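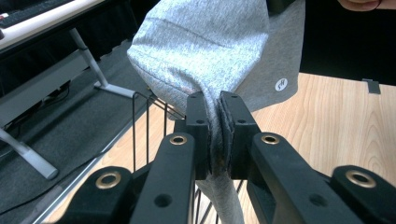
Why is your windcheater stretchy?

Grab the bottom of your windcheater (or jumper, or hoodie, whatever your family calls it) and give it a gentle tug. It stretches, doesn't it? Now let go and it goes back again. Try the same thing with a cotton pillowcase and you'll hardly get any stretch at all. They might both be made of cotton, so what's going on?

I used to think stretchy clothes had tiny rubber bands hidden inside. Some do! Swimmers and leggings have a stretchy thread called elastane in them. But plenty of stretchy things have no elastic anywhere, and the secret is in the way the yarn is put together.

Two ways to make cloth

Your pillowcase is woven. That means one lot of threads goes up and down, and another lot goes side to side, over and under, over and under, like a basket. The threads are pretty much straight. If you pull on a straight thread, it's got nowhere to go.

Your windcheater is knitted. Knitting is made of loops. Each loop pokes through the loop below it, row after row after row, and a loop is a bendy thing. When you pull, the round loops squash into long skinny ones, and the cloth gets wider. When you let go, they spring back to being round (well, mostly, as anyone with baggy elbows will tell you).

My nan, Gwenllian Bevan, taught me to knit when I was seven, and my first scarf was so full of holes that the cat got a paw stuck in it. I was very proud of it anyway.

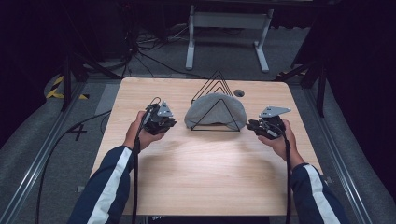 If you've only ever seen someone knit with two needles, you might wonder how on earth anyone makes enough windcheaters for a whole town. The answer is a knitting machine. A big round one can have 1,586 needles sitting in a circle, and every needle has a little hook on the end. The hook grabs the yarn, pulls it through the old loop, and lets the old loop slide off. Round and round it goes, and out of the bottom comes a giant tube of cloth, like the world's longest sock!

I got to see one of these when I visited the old mill at Mollanley. It was so loud I had to wear earmuffs. Ifor Vaughan, who looks after the machines, let me press the green button, and I watched for 30 minutes without getting bored once.

Why does it look speckly?

Have a look at a grey windcheater up close. Is it really grey? Lots of them are made from light bits and dark bits all mixed together. The fluff gets dyed before it's spun into yarn, then the colours are tumbled together like lollies in a bag. From across the room your eyes blend the specks and you see plain grey. The name for this speckly look is heather, or marle if you're shopping in Australia.

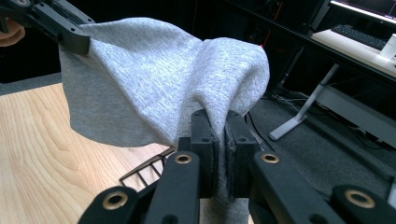 Light grey knit cloth with tiny white and grey specks.

What makes it warm?

Air! The spaces in and around the loops trap air, and air that stays still is very good at keeping your body's heat in. Many windcheaters are also brushed on the inside, which fluffs up the fibres and traps even more. Turn yours inside out and see if you've got the fluffy kind or the kind with rows of little loops, like a towel.

Try it yourself

You'll need an old T-shirt that's headed for the rag bag, a ruler and a pair of scissors. Ask a grown-up first, please, I don't want angry letters.

Cut a strip 30 centimetres long, going across the shirt from side to side. Lay it flat next to the ruler, then hold both ends and stretch it. How long did it get? Write it down. Now cut another strip the same size going up and down the shirt, and stretch that one too. Did one stretch more than the other?

While you're at it, pull one of your strips hard and watch the long edges. They'll probably curl up into a tube. Knitters call that rolling, and you can use the curly strips to tie up your tomato plants.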